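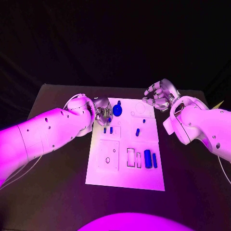 You start with the gear, says Noemi, everybody who's any good starts with the gear. She said it on a Tuesday, with her coat still on, before she'd even put her keys down.

Home | Stories | Archive | Submit | Contact

I start with the pegs. I always have! My reasoning (if you can call it that) is that pegs are small and small things run off on you, so you want them on the sheet and standing up before you let yourself get ambitious. Noemi Bassi thinks this is a beginner's habit and she has thought so for 19 years.

Anyway, the sheet had come in the mail from Okonkwo, folded inside a Kikmont catalog, and I'd spread it out on the dark table and turned on the pink light, the one my sister calls the nightclub. Everything goes purple under it, me included. I like it for thinking. Then Noemi hit the other switch and we were back in a plain room with a black curtain and a bag of blue parts.

"Who's it for?" she asked.

"Leonardo Benedetti."

"Oh no," she said, and finally took off her coat.

Leonardo wanted it laid out by eight that evening, every part on its own outline, and he was paying 70 dollars, and he'd already called twice to ask if we'd begun. The first time I said yes, which was a lie. The second time I said yes and put one peg down while I was saying it, so that one only half counts.

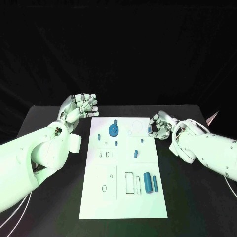 The sheet, with the gear and its peg in the upper left.

Well, we argued. Noemi wanted the gear turned so its little peg pointed away from us, toward the curtain, and I wanted it facing me because I was the one sitting there. She won. She went over the outlines with her nose practically on the paper, muttering, and I made coffee and kept my elbows to myself (the Ilden job, last July, was my elbow, and I still hear about it).

At 20 past seven the phone rang.

"Have you begun?" said Leonardo.

Noemi took the phone right out of my hand. "Come and look," she told him, and went to unlock the door.

Last updated: July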